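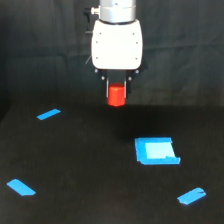
4.2 訓練セルの導入と作業者の役割の変化

Flasovtonの部品仕分け工程では、自動化の前に小さな訓練セルを設け、作業者自身がアームに動作を教える期間を置いた。課題はごく単純で、赤い立方体をつかみ、青いテープで示した四角い区画まで運ぶ、それだけである。ところが、この単純さが実に豊かな観察をもたらしてくれた!

図3 訓練セルでの搬送課題。立方体は平行な2本の指に挟まれて卓面から浮いており、四角い目印の上にはまだ達していない。

参加した作業者は10名、記録した試行は700回に及ぶ。導入前の面接では「手の仕事を取られる」という不安が多く語られたが、11月の再面接では話題そのものが変わっていた。どの高さで運ぶか、どこで指を開くか、目印の縁をどう読むか。長年の勘として黙って使われてきた判断が、言葉になって次々と出てきたのである(筆者らにとっても最も心の躍る時間だった)。

工程設計を担うRosario Santoroは、教示の順番を班ごとに任せた。すると4班のうち2班が、テープの貼り方まで自分たちで決め直した。仕分けの手数は減り、段取りと教示の相談に充てる時間が増えている。Padmavathi Rajuはこれを「持ち場が一段広がった」と表現した。ただし夜勤帯では相談の機会が少なく、この差は次節で扱う。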